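Writing for the Small Press: Course Handout 3
Blurbs, Catalog Copy, and the Back of the Book

Welcome back, everyone. Last time we spent our whole session on titles and subtitles (longer than I had planned, but what a good conversation it was!), so I have moved the material on back cover copy into this handout. Please read it before we meet again, and bring a pencil draft of your own with you. A messy draft is fine. I would much sooner see three crossed-out openings than one tidy paragraph you were afraid to touch.

Where the copy goes

When a small press sends out a new book, the same few sentences end up in a surprising number of places. They go on the back cover, of course, and on the inside flap if it's a hardcover. They also go into the catalog, the bookstore listing, the library supplier's database, and very often the email that the shop sends to its customers. You will write the copy once and it will be trimmed, by people you have never met, to fit whatever box they have on their screen. So the first thing to learn is to write copy that can be cut from the bottom. Put the book's subject and its main pull in the first two sentences, and let the lovely extra things (the recipes at the back, the hand-drawn maps, the foreword) come after.

A practical habit I recommend is to prepare your copy in three lengths at the same sitting. The short one should be 18 words or so fewer than you think you need, and that will hurt, but do it anyway. The middle one is for listings. The long one is the back cover proper, and for our purposes in this course the limit is 90 words. I know that sounds mean! When you have a whole novel in your head it feels like trying to pack for a month in a lunch bag. Try it a few times and you will find the sentences getting sturdier.

An old example and what went wrong with it

In 2018 Navarro, the little press whose list we have been using for our exercises, brought out a collection of linked stories called Tremenon. The first version of the catalog copy began like this:

"Tremenon is a moving, powerful and unforgettable meditation on memory, loss, and the ties that bind us all."

Read it aloud to yourself. Then ask what you know about the book. Where does it take place? Who is in it? Is there a boat, a wedding, a bad winter? You could put that sentence on the back of half the books in the store and it would fit every one of them equally well. The second version began:

"Every October the ferry to Tremenon stops running, and whoever is on the island stays there until spring."

I still get a small shiver from that one. It gives us a place, a time of year, and a problem, and there isn't a single word of praise in it. The praise can come later and from somebody else, in quotation marks, which is where praise does its best work. Notice too that it doesn't give away any one story. With a collection you want the thread that runs through all of it, and the ferry is that thread.

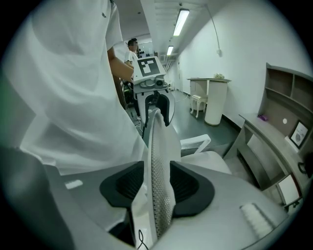
Fig. 1. Gripper with perforated finger.

Nonfiction is a different animal

With a novel you are promising an experience. With a cookbook, a craft book, or a history, you are also promising that the reader will get something particular out of it, and readers are quite right to want to know what. How many projects are there? Do I need to be good at this already? Is it arranged by season, or by ingredient, or by how long it takes? Our nonfiction sample is Idness, a book of walks and local history, and its copy does this very neatly. It says there are 14 walks, that each one starts and ends at a bus stop, and that the longest can be done in an afternoon. Only after all that does it mention the author's charming way with a story. Somebody standing in a bookstore with their coat on can decide from those facts alone whether this is a book for them or a present for their sister.

Be careful with numbers, though. If the cover says one thing and the contents page says another, you will hear about it. Check the copy against the final proofs, and then check it again after any late change, because chapters do get dropped and two short ones do get folded together, usually in the very last week.

A few smaller matters

Comparisons. "For readers of" followed by two famous names is common in the trade and it can help a bookseller find the right shelf. Choose books that are fairly recent and fairly close to yours in mood. If you compare a quiet book to a noisy bestseller you will bring in readers who end up disappointed, and they do write reviews.

Questions. "Will she find the courage to go home?" Well, yes, probably she will. I would ask you to leave questions out of your first drafts entirely. If you still miss one when the rest is finished, you may put it back.

The author note. Keep it to two sentences and use the third person. Where you live and what else you have written is plenty. A pet is allowed, but only one.

Names and spellings. Copy for the Greker series went to the printer with the series name spelled two ways on the same cover. It is such an easy thing to miss when you have looked at a page too often, so hand it to someone who has never seen it.

For next time

1. Write the 90-word back cover copy for either your own project or the sample chapter in your packet.

2. Cut it down to two sentences, starting from the bottom, and see whether the opening still holds up when everything under it is gone.

3. Find one back cover at home that made you want to read the book, and one that didn't. Copy out the first sentence of each by hand. Copying by hand is slow and a bit old-fashioned, and I love it, because you notice every word as it goes by.

Drafts are due 7 September 2021. Please double-space them so there is room for my scribbles, and put your name on every page, as my desk is not the tidiest place in the building.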